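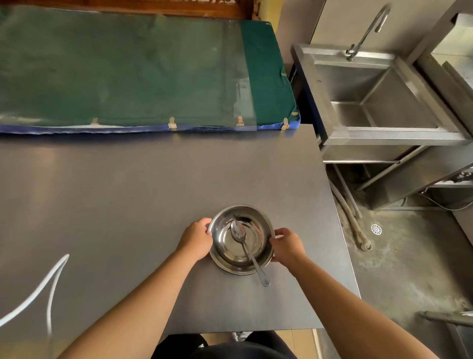
2. 작업 공간 및 기구

2.1 작업대와 세척 설비

실습은 식품가공 실습실의 회색 금속 작업대에서 진행하였다. 작업대 오른쪽에는 스테인리스 싱크가 있으며, 수전은 목이 높은 곡선형이다. 볼을 수전 아래에 두고 헹굴 수 있어 별도의 세척 용기는 사용하지 않았다. 바닥은 콘크리트이고 싱크 근처에 원형 배수구가 있다. 작업대의 상판은 무광이라 물자국이 잘 보이지 않으므로, 세척 후 마른 행주로 두 번 닦는 것을 원칙으로 하였다.

2.2 혼합 기구

혼합에는 둥근 스테인리스 볼과 손잡이가 긴 금속 숟가락을 사용하였다. 숟가락은 볼에 걸쳐 두었을 때 손잡이가 테두리 밖으로 나오는 길이여서 반죽에 빠지지 않는다. 볼을 옮길 때는 양손으로 좌우 테두리를 잡는다. 예비 실습에서 한 손으로 옮기다가 내용물을 쏟은 일이 있어 이 항목을 절차서에 추가하였다.

2.3 재료

곡물 가루는 Ekasari 제품, 건조 효모는 Stetsiuk 제품을 사용하였다. 배합 1회분의 총 중량은 1,259 g이다. 계량은 Radix 전자저울로 하였고, 저울은 매 회차 시작 전에 영점을 맞추었다. 물은 수돗물을 받아 실온에 둔 뒤 사용하였다.

3. 실습 절차

3.1 볼과 숟가락을 세제로 씻고 흐르는 물에 헹군다.
3.2 물기를 닦고 볼을 작업대 앞쪽에 놓는다.
3.3 가루를 먼저 넣고 효모를 넣은 다음 숟가락으로 마른 상태에서 섞는다.
3.4 물을 세 번에 나누어 붓는다. 한 번 부을 때마다 바닥까지 긁어 올리듯 섞는다.
3.5 약 19분간 그대로 둔 뒤 표면 상태를 기록한다.
3.6 내용물을 옮겨 담고 볼 안쪽에 남은 양을 긁어내어 잰다.

4. 결과 및 문제점

2018년 6월 16일 토요일에 전체 절차를 세 차례 반복하였다. 1회차에서는 물을 한꺼번에 부어 볼 바닥에 가루 덩어리가 남았으므로 잔류량을 비교 대상에서 제외하였다. 2회차와 3회차는 절차대로 진행되었고 덩어리는 관찰되지 않았다. 다만 숟가락의 둥근 끝이 볼의 곡면과 완전히 맞지 않아 벽면에 얇은 층이 남았다.

기록 양식에도 문제가 있었다. Iltness 양식에는 잔류량 칸이 없어 비고란에 적었는데, 조원마다 단위 표기가 달라 집계할 때 다시 확인해야 했다. Adhiambo Mbwambo 조원이 칸을 추가한 수정본을 만들었으며 다음 실습부터 적용한다.

볼 표면은 광택이 있어 조명이 반사되면 얇게 남은 반죽을 눈으로 구별하기 어렵다. 세척 상태는 육안 확인 후 손가락으로 안쪽 면을 문질러 한 번 더 점검하였다.

5. 향후 계획

7월 실습에서는 숟가락 대신 실리콘 주걱을 사용하여 벽면 잔류량을 비교한다. 볼과 배합은 변경하지 않는다. 작업대의 높이가 조원의 키에 따라 불편하다는 의견이 있었으나 높이 조절이 되지 않아 이번 보고서의 범위에서는 다루지 않는다.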